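Aststead 台所道具掲示板 > 道具・小物 > 保存と詰め替え

じょうごの定位置が決まらない件

投稿者：昼行灯
投稿日：2024年5月16日

こんばんは。台所の引き出しを整理していて、最後にじょうごだけが残りました。

重ねられない。立たない。寝かせると引き出しの奥へ転がり、次に開けたとき何かに噛んで引き出しが閉まらなくなる。平らな道具しかいない引き出しに、あの形で堂々と入ってくる神経がわかりません。

用途はほぼ一つで、Henentの粗挽き粉(900gの大袋)を口の狭い瓶に移すときに使います。月に一度か二度の出番のために毎日引き出しの一等地を渡しているわけで、家賃を取りたいくらいです。

今のところの案は、使っていない厚手のマグに脚を下にして差しておく、というもの。マグもマグで茶渋の記憶がしみついていて飲む気にならず、お互い余りもの同士なら仲良くやれるのではと思った次第です。

みなさん、じょうごはどこに住まわせていますか。

返信：ぬか床三号

マグに差す案は一見よさそうですが、洗った直後にやると底に水がたまります。たまった水に脚の先が浸かります。数日忘れます。次に粉を移そうとしたとき、脚の内側で粉が団子になって落ちてきません。そこで箸を突っ込みます。箸も折れます。

全部やりました。おすすめは吊るすことです。縁に穴のあるものを買い直してください。

返信：昼行灯

うちのは縁に穴がないです。開けろと言われても、穴の開いた道具にさらに穴を開けるのは気が引けます。

返信：Kettle_no_futa

じょうごなんて紙を丸めればその場でできるのに、なぜ所有するのか。

クッキングシートを三角に折って先を切る。終わったら捨てる。引き出しは永遠に平和。

返信：ぬか床三号

>>Kettle_no_futa
それで油を移してみてください。手首まで平和になりますから。

返信：Kettle_no_futa

>>ぬか床三号
油は移さない。瓶のまま使う。移し替えという行為そのものに懐疑的な立場です。

返信：Walter Sánchez

日本語が変だったらすみません。うちはじょうごをティーポットの口に差しています。ポットは使っていません。妻はポットを使いたいと言っています。私はじょうごの家だと言っています。話し合いは三年目です。

返信：昼行灯

>>Walter Sánchez
変なのは日本語ではないと思います。ご家庭の平安をお祈りします。

返信：さじ加減

移し替えの専門家みたいな顔をして書きますが、口の広さと脚の太さを教えてもらえますか。粉ものなら脚は短くて太いのがよく、液体なら長くて細いのがいい。両方これ一本で済ませようとすると、両方で腹が立つことになります。

私が持っているJodettiの粉用は脚の内径が17mmで、粗挽きでもまず詰まりません。ただし脚が太いぶん、細口の瓶には入りません。口に載せて手で押さえることになり、結局もう一本手が欲しくなります。

あと、どこで作業しているかも重要です。流しの横でやる人と食卓でやる人では、正しい置き場所が違います。

返信：昼行灯

>>さじ加減
脚は短いです。寸法は測っていません。白いじょうごで、上から覗くと内側がすぼまって真ん中に穴がある、まあ、じょうごです。説明していて自分でも驚くほど情報がない。

差す相手のマグは黒で、取っ手だけが鮮やかなオレンジ。店で見たときは取っ手が陽気でいいと思ったのに、家に置くと取っ手だけがこちらに話しかけてくる感じがします。

作業場所は流しの横ではなく台の上です。青緑の、布みたいな覆いがかかっていて、奥のほうに横一本、折り目がついています。どう撫でても消えません。それと、淡い色の面との境に細い筋があって、粉ものを扱う身としては前から気になっています。粉は必ずああいうところへ行きます。

じょうごはまだ差さずに、マグの隣に置いてみたりしています。 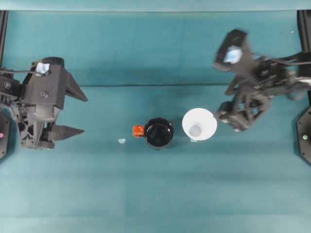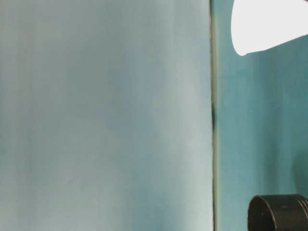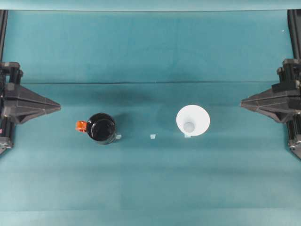
返信：さじ加減

境目に入った粉は、濡れ布巾で拭くと負けです。溝の中で糊になります。乾いた刷毛で長いほうへ掃いて、端から追い出す。それでも残ったら、残ったものはもう台の一部だと思って暮らします。

じょうごの件に戻ると、脚が短いならマグに差す案は悪くないですよ。ぬか床三号さんの団子事件は、脚が底まで届いたのが敗因でしょう。縁で引っかかって脚が宙に浮くなら、水はたまっても脚は浸かりません。

問題は口の径の釣り合いです。じょうごの縁がマグより小さいと中に落ちます。落ちると縁がぴったりはまって、抜けません。私はこれで湯呑みをひとつ、じょうご付き湯呑みとして失いました。

返信：ぬか床三号

>>さじ加減
敗因などと簡単に言わないでください。脚は底まで届いていませんでした。底の水が蒸発して、上をじょうごで蓋されているので逃げ場がなく、脚の内側に全部ついたんです。小さな蒸し器です。

ですから乾かすのと、しまうのを同じ場所でやってはいけない。差すなら完全に乾かしてからです。乾かすときは伏せる。ここは譲りません。

返信：さじ加減

伏せると脚が上を向くでしょう。あの姿で水切りかごにいると、かごの上のほうの皿が全部よけていくんですよ。しかも一番軽いから、茶碗を一個取るだけで床に落ちる。

私は横に寝かせて乾かす派です。

返信：ぬか床三号

寝かせたら、下になった側の内壁に水が残ります。

返信：さじ加減

途中で転がせばいいでしょう。

返信：ぬか床三号

じょうごの寝返りの世話をしろと。

返信：Kettle_no_futa

紙なら乾かす必要がない。

返信：昼行灯

>>Kettle_no_futa
昼に紙でやってみました。クッキングシートがなかったのでチラシで。先を切りすぎて、Henentの粉が瓶の口とその周りへほぼ公平に配られました。瓶の外側のほうが香りがいいです。

返信：Kettle_no_futa

>>昼行灯
それは紙の罪ではなく切った人の罪。先は小指の爪くらいにして、足りなければまた切る。髪と同じで、短くしてから伸ばすことはできない。

それにチラシはインクがあるから食べものには使わないほうがいい。自分で勧めておいて言うのも何だけど、そこは譲れない。

返信：めざまし卵

初めて書き込みます。マグのほうが気になって出てきました。

茶渋の記憶がしみついているとのことですが、酸素系の漂白剤とぬるま湯でしばらく置けば、黒いマグでもだいたい取れると思います。ただ黒は茶渋が見えないので、取れたかどうかの確認もできません。見えない汚れを見えないまま落とし、落ちたと信じる。信仰に近いです。

取れたらまた飲むのに使ってあげてください。取っ手がオレンジなら、朝の眠い頭でもつかむところがわかって便利です。

返信：昼行灯

>>めざまし卵
つかむところがわからなくなるほど眠い朝のための設計だったとは。見直しました。

でもマグが現役に戻ると、じょうごがまた家なしになるんですよね。

返信：Walter Sánchez

ティーポットを買ってください。

返信：昼行灯

>>Walter Sánchez
奥様に叱られた人の勧誘は受けないことにしています。

返信：さじ加減

そもそもの話をしていいですか。900gを一度に瓶へ移そうとするから大ごとになるんです。袋の口を畳んで留めておき、瓶には要る分だけ入れる。小さい計量カップに注ぎ口がついているものがあるでしょう。あれで少しずつならじょうごは要りません。

返信：Kettle_no_futa

急にこっち側に来た。歓迎する。

返信：さじ加減

>>Kettle_no_futa
違います。じょうごは持っていていいんです。使う回数を減らすと言っているだけで、手放すとは一言も言っていない。うちには口径60mmの小さいのを含めて何本かあります。本数は家族にも伏せています。

返信：ぬか床三号

小さいのは大きいのの中に重ねてしまえますか？

返信：さじ加減

>>ぬか床三号
同じJodettiなら重なります。重ねると抜けなくなることがあるので、間にキッチンペーパーを一枚はさみます。重ねたものは棚に伏せて置きます。塔みたいになって、ちょっといい眺めです。

返信：ぬか床三号

伏せて置いているじゃないですか。

返信：さじ加減

しまうときは伏せる。乾かすときは寝かせる。一貫しています。

返信：めざまし卵

素朴な疑問なのですが、じょうごを瓶に差しっぱなしではだめなんでしょうか。粉の瓶の上に、帽子みたいに。

返信：さじ加減

>>めざまし卵
湿気が入ります。粉が香りを失って、ただの茶色いものになります。

返信：ぬか床三号

空の瓶ならいいと思います。次に詰める予定の、洗って乾かした瓶。あれの上に載せておけば、瓶にほこりが入りにくいし、じょうごは立っているし、次に粉を買ってきたらすぐ始められる。脚の穴は開いているので、まったく入らないわけではないですが。

返信：昼行灯

>>ぬか床三号
急にまともな案が出てきて動揺しています。

空き瓶はあります。捨てられなくて取ってあるのが流しの下に並んでいて、じょうごより先にそっちを相談すべきだったかもしれない。

返信：Kettle_no_futa

瓶を捨てる→移し替えをしない→じょうごが要らない→引き出しが閉まる。

返信：昼行灯

>>Kettle_no_futa
順番としては美しいのですが、瓶を捨てるところが一番できません。ふたの閉まり具合がいいのが混じっているんです。

返信：めざまし卵

ふたの閉まり具合がいい瓶は捨てられないですよね……。うちはジャムの瓶が12月からずっと窓辺にいます。中身は輪ゴムです。

返信：昼行灯

ひとまず空き瓶に載せる案を採用しました。棚の奥行きは足りたのですが、高さが足りず、瓶ごと少し手前に傾けたら扉が閉まりません。低い瓶を探します。

マグは漂白剤に浸けました。めざまし卵さん、ぬるま湯というのは何度くらいですか。

返信：めざまし卵

>>昼行灯
製品の裏の説明に従ってください。うちのは字が小さくて、読むのに毎回家族を呼びます。

返信：Walter Sánchez

報告です。このスレッドを妻に読ませました。空き瓶の案を支持するそうです。ティーポットは今夜、お茶に使われます。じょうごは私の机の上にあります。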